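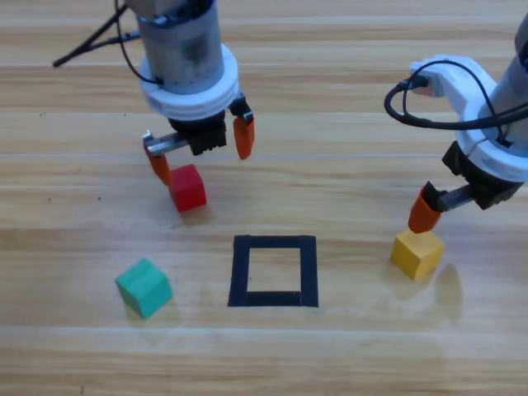
I finished the second sleeve of the gray cardigan on Sunday night's train and then spent two evenings pulling most of it out again. The first sleeve has 62 rows from cuff to underarm. The second one had more, and I only found out when I laid them side by side to sew up.

The pattern is Trurescombe, which a few people in my knitting group have made. It is a plain V-neck cardigan, knit flat in pieces, with a ribbed band picked up at the end. The instructions are clear, but the sleeve increases are written as "every 6th row, then every 8th row" and I lost track of where the change came. I now have a strip of graph paper and I cross off each row as I go.

The yarn is Lalus, a wool and alpaca mix. I bought it from Paewai when they were closing out their fall colors last year. It blooms a lot after washing. My swatch grew by nearly half an inch across, so I went down a needle size and cast on 128 stitches for the back. If you are using something that doesn't relax as much, stay with the size in the pattern.

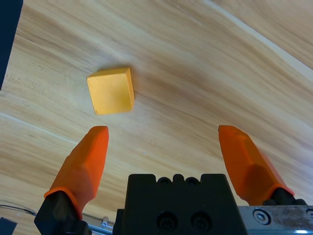
A couple of things I changed. I made the body two inches longer, as I don't like a cardigan that stops at the waist. I also left off the pockets. The pocket linings are knit in the same yarn and I thought they would be bulky. Lorne Cloutier made his with cotton linings cut from an old shirt and they lie very flat, so I may try that if I make another.

The button band is the part I'm not looking forward to. You pick up 81 stitches along each front, and my first try on the left side came out wavy. I had picked up too many near the bottom. The second try is better – I put a marker every two inches and split the stitches evenly between them.

I still need buttons. I have five dark brown ones from a coat but the band calls for seven, and I don't want to mix them. Pukex has some plain horn ones in the right size, so I'll probably order those this week.

Next up is blocking the back and fronts, then the shoulder seams. The sleeve should be done again by then.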